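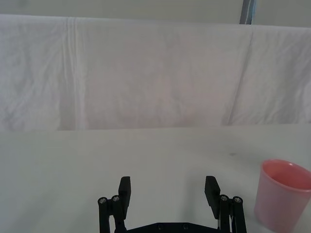

Fabric backdrops and the work surfaces beneath them are inspected at the start of each term and again in May. The purpose of the inspection is to confirm that hung textiles are secure, that walkways and work surfaces are clear, and that the room may be released for booking. White cloth shows its folds readily, and the inspector should look along the full width for creases like the long one slanting down the right side and the vertical fold on the left, then check by hand that neither hides a tear or a lifted seam. The line where the hem meets the tabletop must also be followed from end to end.

Room and Equipment Inspection: Backdrop and Table Station
Site: Ledard Teaching Studios, Room 92
Inspected by: Rosimeire Holanda
Reviewed by: Laimutė Ramanauskas
Period: May
Start of inspection: 8:30 a.m.

Ratings: S = satisfactory. A = attention needed, room may remain in use. U = unsatisfactory, room closed until corrected. N/A = does not apply.

Section A. Hung fabric

A1. Flame-retardant certificate on file and in date. S
Comment: Certificate 2655, supplied by Bolside, is held in the site binder. The copy in the room folder is the previous version and should be replaced.

A2. Fabric free of tears, burns and open seams. S
Comment: Creases checked by hand on both faces. No damage found. Wrinkling is a matter of appearance and does not affect the rating.

A3. Top edge evenly supported along its length. A
Comment: The top edge sits a little unevenly. The support is sound and the fabric did not shift when drawn down by hand. Re-hang before the next booking.

A4. Fabric clean and free of dust. S
Comment: Last laundered in accordance with the supplier's care sheet. Instructors are reminded that steaming must be done by site staff only – the retardant treatment is weakened by repeated wetting.

A5. Fabric clear of heaters, lamps and vents. S
Comment: Clearance measured with the lamps in their usual floor positions.

A6. Lower hem does not trail on the floor or into a walkway. S
Comment: None.

Section B. Supports and fixings

B1. Uprights stable and locked at the working height. S
Comment: Locking collars tested by hand pressure.

B2. Clamps and clips present, with no cracked or missing pads. A
Comment: 2 clamps have worn pads. Replacements have been requested from Sterorel. The clamps may stay in use until the parts arrive but must not be moved to the overhead rail.

B3. Floor weights in place where required. S
Comment: Weights are not labeled. Labels to be added when the next order is placed.

B4. No fixings made to the wall without written approval. S
Comment: None.

Section C. Work surface

C1. Surface smooth, level and free of sharp edges. S
Comment: Checked with a level in both directions.

C2. Surface covering, where fitted, lies flat and cannot slide. S
Comment: Users must not tape coverings to the table. Adhesive marks were recorded in Room 91 during the previous inspection and the cost of cleaning was charged to the department concerned.

C3. Table legs locked and feet intact. S
Comment: One foot was tightened during the inspection.

C4. Surface wiped down and suitable for the next user. S
Comment: Cleaning log signed at 7:45 a.m.

Section D. Lighting and electrical

D1. Lamp cords free of damage and routed away from walkways. S
Comment: Cord covers in use along the side wall.

D2. Portable equipment carries a current test label. A
Comment: The label on the Siliņa floor lamp is no longer legible. The test record itself is in order. New label to be fitted.

D3. Total connected load does not exceed the posted limit of 3000 watts. S
Comment: The notice beside the outlet has been moved to eye level, as requested at the last inspection.

D4. Lamps switched off at the wall when the room is not booked. S
Comment: None.

Section E. Access and exits

E1. Exit route clear at all times. S
Comment: None.

E2. Fire extinguisher present, sealed and within its service date. S
Comment: Extinguisher is mounted outside the room, by the stairs. Users should be shown its position on their first visit.

E3. Door opens fully without touching equipment. S
Comment: Checked with the uprights extended to full width.

E4. Emergency contact sheet posted and correct. A
Comment: The after-hours telephone number has changed. The sheet was corrected in pen and a printed version is to follow.

Actions arising

A1. Replace certificate copy in room folder. Responsible: R. Holanda
A3. Re-hang fabric and level the top edge. Responsible: site staff
B2. Fit new clamp pads on delivery. Responsible: site staff
B3. Label floor weights. Responsible: R. Holanda
D2. Fit new test label. Responsible: electrical contractor
E4. Print and post new contact sheet. Responsible: site office

Reviewer's comments

No item has been rated unsatisfactory and the room may remain in use. Item A3 must be closed before the next booking is confirmed. Where an item has been rated A at two inspections in a row, it will be treated as U at the third. Item B2 was also rated A last term, and the site office is asked to confirm the delivery date for the parts in writing – a verbal confirmation will not be accepted.

L. Ramanauskas, Facilities Review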